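Podari Street Hall opens bracelet exchange for the spring

A small jewelry exchange has started at the Podari Street Hall, where residents can bring bracelets they do not wear anymore and take home a different one. The exchange opened in March and will continue for 11 weeks, in the afternoons until 6 p.m.

The idea came from Dineo Moodley, who runs the repair shop Berhe on the same street. She said that many customers bring her a box of old pieces and ask to fix only one of them. "The others are also good, but they stay in the drawer for years," Moodley said. "I wanted that somebody wears them again."

Bracelets are laid in trays on a covered table, and visitors may try them on before they choose. Beaded pieces, thin bangles and braided cords are all accepted. Watches and rings are not part of the exchange.
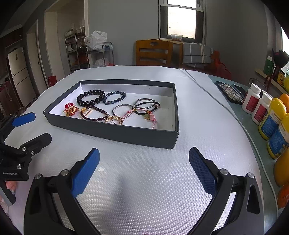 What happens if a bracelet is broken?
Moodley takes it to her shop and looks at the clasp or the string. Small repairs cost five dollars, and the piece comes back to the table the next week. Pieces that cannot be repaired are taken apart for their beads.

Karim Khoury, who manages the hall, said that nearly 15 people came on the opening afternoon, more than he expected. Some of them brought nothing and paid a small fee to take one bracelet, and this is also permitted.

The fees will go toward new lamps for the hall, Khoury said. A similar exchange for scarves is planned later in the year, but the dates are not decided yet. Visitors should enter by the side door, as the front steps are under repair.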